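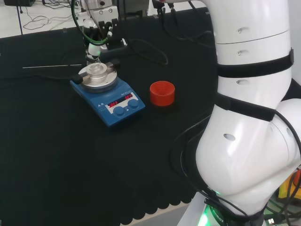
Fig. 1. Stirrer hotplate on the bench, both displays reading OFF.

Bench Skills Handout 3: Heating and Stirring
Ghanem Teaching Lab, revised Feb 16, 2018

OK, hotplates! I moved this one up in the schedule because last year everybody met the stirrer for the first time in the middle of the salt lab, and we lost half the session to people turning the wrong dial. So read this before you come in, and bring it with you (paper is fine, and you can write all over it).

The stirrer hotplate is two machines in one box. One part warms the round metal top. The other part spins a magnet under that top, and the magnet drags your stir bar around inside the beaker. Each part gets its own dial and its own display, and they don't know about each other. You can stir with no heat. You can heat with no stirring, though I'd really prefer you didn't, for reasons we'll get to.

Look at the two red displays in Fig. 1. Both say OFF, and that is how I want to find every unit when you walk up to it and again when you leave. Read both, every time! One OFF doesn't count.

Now the part I nag about. OFF tells you about the setting. It tells you nothing about the temperature of the plate. A plate that was at 300 an hour ago can still give you a nasty burn and it will look exactly like a cold one. Hold your palm well above it first, and don't touch the metal, or anything sitting on it, until you're sure.

Getting started

Set up cold. Beaker in the middle of the plate, 100 mL of water, stir bar slid gently down the side of the glass (please don't drop it, we go through enough beakers).

Bring the stirring up slowly. If you crank it, the bar loses the magnet and just rattles around in the corner. When that happens go all the way back to zero, let it settle, and start over. Chasing it with the dial never works, I've tried.

Once you have a nice steady dimple in the surface, turn on the heat. We're aiming for 75 degrees in the water. The number you set is for the plate, and the water lags behind it, sometimes by a lot, so go by your thermometer. Write down a reading every minute for 15 minutes. Keep stirring the whole time or you'll get hot spots near the bottom and your curve will look like a staircase.

If something is clamped or seated on the top plate, leave it there and ask me. Those fixtures get lined up carefully and it's a pain to do twice.

Cords and sleeves

Keep cords away from the metal top. Same for sleeves, hair, and this handout. Cups and rods you aren't using can sit off to the side, well clear of the plate.

For your notebook

Sketch the front panel and label which dial does what on your own unit. Plot temperature against time. Then write me a few sentences on why the curve flattens out near the end (the Relteter worksheet from June has a good hint if you still have it).

Heat off first, then stirring, then check the displays. Next handout is filtration, so bring your goggles again.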